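Three-Module Practice Box with Buttons, Switch and Knob

Item no. 2914

I've been putting these boxes together in my workshop for a while now, and this page got so out of date that people were emailing me about a version I stopped making. So I sat down on a Friday with a pot of coffee and wrote it all over again. Hello! If you're after something solid for learning, teaching or just fiddling with switches and leads, you're in the right place.

The idea came from Reda Younis, who teaches an evening electronics class and was fed up with handing out bare parts that rolled off the bench. He wanted one thing he could carry in, put down and let people get on with. My first try was one long case, and it was a pain. If a switch went bad you had to open up the whole lot (and I'm not a patient person with tiny screws). The modules fixed that. They lock into each other with jigsaw-style joints, so you can have the set as it comes or ask me to swap one out for something else.

You get a handle at each short end, and I'm very fond of those handles. One is an open loop, the other has a rectangular cutout, and between them you can shift the box down a crowded bench without grabbing it by the controls – which is what everybody did with the old one.

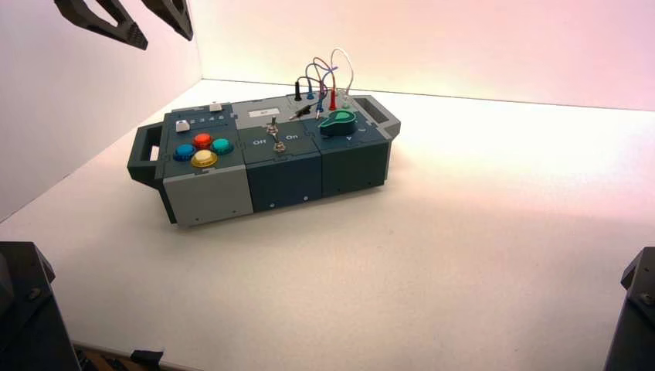 The three-module box in light gray and slate, with its leads at the back.

The buttons are the part everyone goes for first. They're the round arcade kind, in red, blue, teal-green and yellow, set out in a diamond so you can call them by color or by place. I picked domed caps because they feel nice under a thumb, simple as that. There are a couple of little square white push buttons on the same panel too, handy when you want a press that takes a bit more aim.

Next door is the toggle switch. It's metal, with a short lever, and Off and On are printed on either side of it. I tried a rocker once and went straight back. A toggle has a proper click to it and I just like it more!

Then there's the big green knob. It's a pointer style, so you can tell which way it's turned from your chair. My friend Anas Tahiri wanted it in black to match the panel and we argued about that for most of June. Green won.

The leads are where I'd ask you to take a little care. There are plugs in black and red, plus thinner wires in a few colors, and they do like to loop over each other. Pull by the plug, please, and leave the wire alone. I test the plugs on my own bench for 1000 pushes before I settle on a supplier, but a good yank on the wire will beat any of them.

For cleaning, a barely damp cloth is fine on the panels. Skip the sprays, they creep in around the buttons.

Boxes are built to order and I get roughly 27 done in a good month, so there's sometimes a short wait. If you need a set for a class, write to me early and tell me how many benches you've got. Spare caps, knobs and single modules are on the parts page, and I'm happy to post just one.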